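Sasness opens its Rokisville workshop for an afternoon

Sasness let the public into its Rokisville workshop one afternoon in December, and 39 people took up the offer. Most came from town, with a small group driving over from Talavera.

The company works on getting robot arms to handle clothes, a job that is still done almost entirely by hand. Shirts bend, bunch up and never land on a table the same way twice, said Noel Dumlao, who led the visit.

"A box is easy," Dumlao said. "A T-shirt is a different shape every time you touch it."

Visitors went through in two groups. Each got a short talk, then time at the folding station, where a pair of arms is mounted along one side of a table. Dumlao took questions throughout - mostly on speed, cost and whether the arms could manage socks. Socks are not on the list for now, he said.

The station has been through 3 versions, and the team keeps a stock of 200 garments in different sizes and colors to practice on. Much of it came from a thrift store in Pleditmont.

Arms and garments at the Sasness folding station. 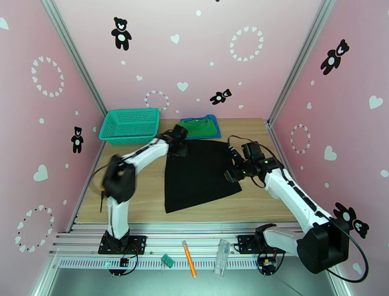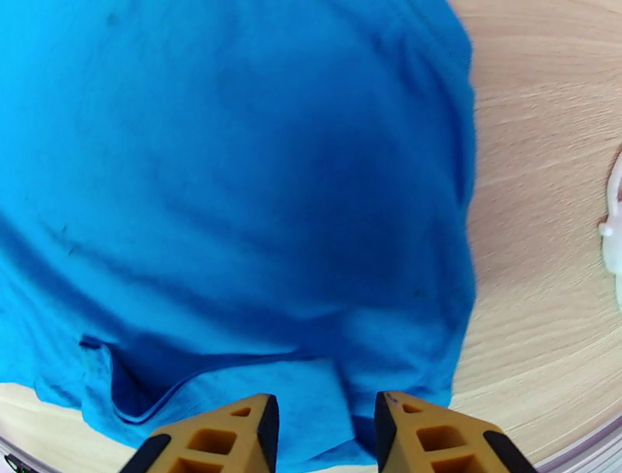
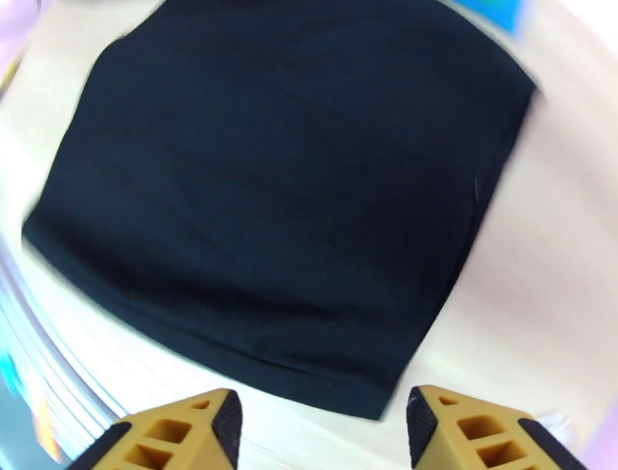
Entry was free, and children were welcome with an adult. Sasness plans a second open afternoon in the spring - a date has not been set. School groups that want a separate visit can ask at the front desk in Rokisville.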